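Course Handout 4: Interior Lighting and the Appearance of White Surfaces
Hilness Building Science Program, Section B
Revised July 20, 2022

4.1 Scope

Handout 3 dealt with the quantity of light on a work plane. Handout 4 deals with how surfaces return that light to the eye, with emphasis on rooms finished mainly in white. Students should have completed the reading on illuminance and luminance. The symbols are unchanged: E for illuminance, L for luminance, and the Greek letter rho for reflectance.

4.2 Diffuse and specular return

A matte surface returns light in all directions. For an ideal matte surface, L equals rho times E divided by pi, and the result doesn't depend on viewing angle. Painted drywall comes close to this in most rooms. A polished surface returns a share of the light at the mirror angle, so its luminance changes as the viewer moves. Most finishes sold as eggshell or satin fall between the two and need both terms.

Reflectance is a ratio and has no units. It must be stated for a given light source if the surface has any color. For white and near-white surfaces the choice of source matters less, and a single value is acceptable in this course.

4.3 White objects against white walls

When object and background have similar reflectance, the object is seen mainly through shading: the change in illuminance from one part of its surface to the next. Thin, overlapping parts shade one another. With strongly diffuse light those differences shrink and the form looks flat. A directional component brings them back. 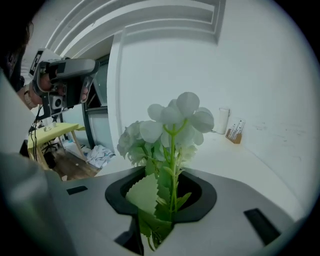

Figure 4-1. Artificial white flowers in a white-walled room.

Contrast is computed as the difference between target and background luminance, divided by background luminance. A negative value means the target is darker than its background. Report the sign. Reports in the last term often left it off, and the results could not be compared.

4.4 Interreflection

In a closed room each surface lights the others. For a first estimate, treat the room as a sphere with uniform reflectance. The final flux on the walls is the initial flux divided by (1 minus rho). The multiplier grows quickly as rho nears 1, so a small error in a high reflectance value produces a large error in the answer. Carry at least three digits until the last step.

Worked problem. The Rerken test room has a total inside surface of 1,378 square feet. Lamps deliver 2,263 lumens into the room. Take rho as 0.59 throughout. The first-bounce average is 2,263 divided by 1,378, or 1.64 footcandles. Dividing by 0.41 gives 4.01 footcandles. Repeat with rho at 0.34 and compare. The second answer should be 2.49 footcandles.

4.5 Limits of the sphere method

The method ignores furniture, windows, and the position of the lamps. It fails in long corridors and in rooms with one very dark surface. Use the Harries tables in those cases. A recess or slot in a surface acts darker than its material, because light entering it is partly absorbed at each bounce before it gets out.
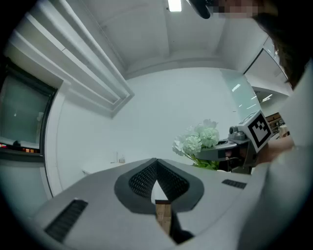 Delyth Bevan noted on the draft of this section that the cavity effect should be taught before the sphere method, and that her own students at Plevton kept applying the flat-surface value to deep shelves until the order was switched. She also asked for a second problem using unequal wall and ceiling values. It has been added as item 3 below.

4.6 Problems

1. Derive the multiplier in 4.4 by summing the geometric series of bounces.

2. A matte wall has rho of 0.80 and receives 20 footcandles. Find its luminance in candelas per square foot.

3. The ceiling of a cubical room has rho of 0.85. The walls and floor have rho of 0.50. Find the area-weighted average and the resulting multiplier.

4. For the room in item 3, state which surface you would repaint first to raise the average illuminance, and show the calculation.

Answers are due at the first August meeting. Show units on every line.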